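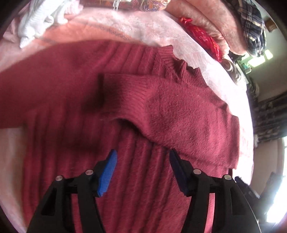
## Ticket: maroon sweater sheds on everything, won't stay folded

Opened by: Hedvika Machala
Product: Vetetton knit pullover, maroon
Status: closed, care advice given

**Reported problem**

Customer writes that the sweater leaves red fuzz on her pink plush blanket each time she lays it out there to fold. She also says the folded stack falls open on the shelf at home. Bought in September from the Dirnlow store. Washed 2 times, both on the wool cycle with Ševčík liquid detergent.

**Questions sent to customer**

- Is the fuzz coming off the whole sweater or only the sleeves? *Mostly the sleeves and under the arms.*
- Any holes or pulled threads? *No.*
- Was it tumble dried? *Once, on low, for 5 minutes, to get the lint off.*
- How is it folded? *In half down the middle, then rolled from the bottom.*

**Notes**

Folding down the middle puts a hard crease in a rib knit, and the roll opens up again when it is set down. Shedding in the first few washes is normal for this yarn. The dryer probably made it worse. The plush blanket doesn't help either, as the pile grabs loose fibers.
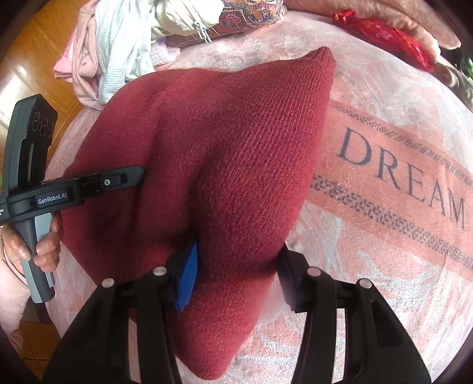
Advice on folding went out the same afternoon. Customer was told to lay the sweater face down on a smooth surface and flatten it with both hands before starting. A deep fold down the center, with the knit swelling up beside it, needs to be pulled out to the sides first. If it is left in, the finished stack will be thick on one side and lean over.

1. Fold each sleeve straight across the back.
2. Bring both sides in so they meet.
3. Fold up from the hem in thirds. Do not roll.

For the fuzz: turn inside out, wash cold in a mesh bag, dry flat, no dryer. Go over the blanket with a lint brush.

**Follow-up**

Customer replied that the stack now holds on the shelf. Still some fuzz after one more wash, less than before. She asked if the Demomness fabric comb is safe on ribbing. Told her yes, with light strokes along the ribs, and to skip the cuffs.

Closed. Reopen if holes appear.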